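Zirnport adds hand-held gripper to Nimurix rental kit

Last updated: November 20, 2018

Pritholm-based Zirnport has added a hand-held gripper tool to Nimurix, its rental kit for recording manual tasks. The tool has two opposing black fingers and a camera mounted to view both fingertips and the work surface. It weighs 900 grams and connects to a belt-worn recorder by a single cable.

The kit ships with 11 task cards covering household items. Each card lists the objects, the starting layout and the number of repeats. Soft goods, including mesh laundry bags with zippers, make up most of the set. Rigid items such as cups and boxes are to follow in May.

Henryk Jakubowski, product manager at Zirnport, said the finger pads can be changed without recalibrating the camera. "The pad wears before anything else does, so we made it the cheap part," he said.

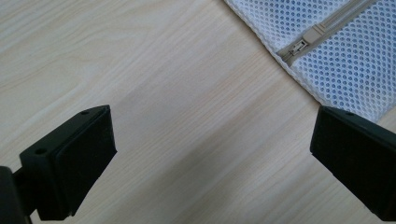 Rental is priced at $113 per day, with a minimum term of 10 days. Spare pads are charged separately. Recordings are exported as video with a time-stamped log of finger opening width.

Wasilewska, a test lab also based in Pritholm, is reviewing the kit and plans to publish measurements of grip force and timing drift. Battery life under continuous recording has not been stated.

14 shares | 3 comments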